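Mobile haberdashery

Mobile haberdashery is the sale of thread, tape, buttons, fastenings and small cutting tools by a trader who travels between customers. It differs from the market stall in that the stock is carried to the household or workshop. The trade is recorded in many rural districts and survives in a reduced form in the Erkach valley, where it is regulated by the town of Brornport.

Origins

The earliest licences in the Brornport registers were granted to foot pedlars, who paid a yearly fee and were required to renew it each January. Stock was limited by weight. A pedlar normally carried needles, pins, linen thread and ribbon, and took orders for heavier goods to be delivered on the next round.

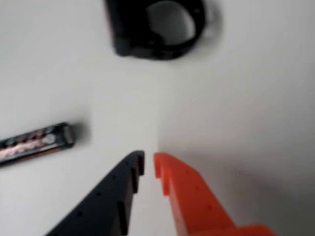

Measuring was a frequent cause of dispute. Ribbon and tape were sold by the arm's length until the town required a marked rule, and the historian Lino Cattaneo has traced 417 complaints of short measure in the surviving court books. Display was also regulated, and goods had to be shown on a plain, pale surface, as smooth and featureless as the one illustrated, so that flaws in dark thread could be seen. The rule was later dropped for indoor sales.

Equipment

Early traders used a wooden box with shallow drawers, worn on the back. Cloth bags replaced it as roads improved and rounds became shorter. Scissors were kept separately from the cloth to prevent snags. 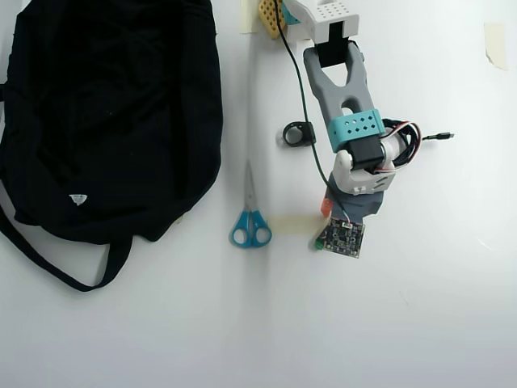 Black fabric bag with strap, and scissors with blue plastic handles.

Traders working from carts could hold up to 200 kinds of button, usually sewn to cards and sorted by size. The Waweru pattern card, named after the workshop that issued it, had 6 rows and remained in use after the workshop closed.

Decline and revival
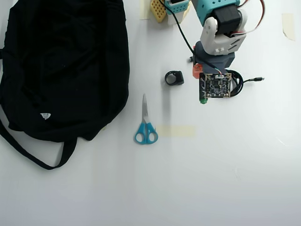 Ready-made clothing reduced the demand for mending supplies, and most rounds were given up within a generation. Those that continued relied on repairs to working clothes and household linen. Traders began to offer simple mending at the door, for which a soft bag with a long strap and one pair of scissors, of the sort shown, could form part of the equipment. So-ying Hsueh, in her study of the Erkach rounds, treats this change as the start of the modern trade.

The Uvuvlow Guild, founded by Gervásio Bastos and Aino Toivonen, now keeps a list of active traders and publishes a common price sheet. Members serve three rounds in the upper valley.

Common enquiries
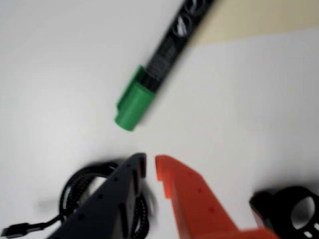 Does a travelling haberdasher need a licence in Brornport?
A licence is required for any sale made at the customer's door. Orders taken by post are exempt.

See also: Pedlar; Button card; Ribbon trade; Market law in Erkach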